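3.2 What people told me about their kitchen tables

I went into the Wulville interviews thinking I'd hear about food. I mostly heard about mail. Of the people I talked to, nearly everyone used the table as a sorting station first and a place to eat second, and a few laughed when I asked where dinner happened (the couch, usually!). I'd planned 2 visits per household, one in March and one later on, and I'm glad I did, because the piles moved.

Rarnham was a different story. Homes there are smaller, so the table does everything — homework, bills, sewing, the odd haircut. I coded up to 200 separate uses across both towns, then boiled them down to 8 groups, which I'll admit took me far longer than it should have. Whitelaw's older scheme had no place for repair work at all, and that bugged me, so I added one.

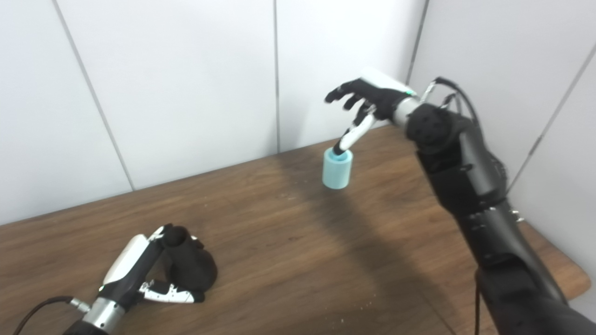

Figure 2. A wooden tabletop with a black robotic arm and hand reaching across it.

I also asked how people felt about scratches and stains. I expected complaints, and I got stories instead. One woman in Rarnham could date every mark on hers, and she wouldn't hear of sanding it down. The Wulville folks were more likely to reach for a tablecloth. I come back to that split in Section 4, where I look at who in the house gets to decide.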